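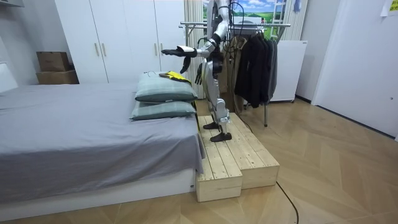
A **bed platform** is a raised floor section built beside or under a bed, usually from softwood boards, and sold or self-built as a way to gain storage or level access in a small bedroom. The claims made for it tend to run ahead of the evidence. In its stepped form, a lower section stands next to the foot of the bed and a taller one extends behind it, with the planks laid side by side and left unpainted. The seams between boards stay visible, and so does the wood grain, which sellers describe as a feature. It also happens to be the cheapest finish available.

## Origin of the term

The phrase is often credited to a Hedlow furniture catalog, though no copy of the page in question has been produced. Kelly Dunmore, in a survey of 164 small bedrooms, found only six with a raised section of any kind, and argued that the "trend" was mostly a matter of advertising.

## Construction

Most designs are plain boxes resting directly on the existing floor. The Rirton pattern uses 2 tiers; the Evano pattern uses one, with a loose step. Neither pattern specifies a load limit, and owners are left to guess. Boards that are not sealed pick up dirt quickly - a point missing from both sets of instructions.

## Bedding and access

Supporters say a platform makes it easier to change sheets and straighten pillows. This depends on the height of the mattress. Next to a low bed, a person standing on the upper tier has to bend farther than a person on the floor, so the supposed benefit may be reversed.

## Storage claims

Hollis advertised "more than 30" items of folded bedding per platform. The items were never listed, and pillowcases may have been counted singly. Closed-sided versions have no storage at all unless a hatch is added, and they cover floor that could hold a chest of drawers.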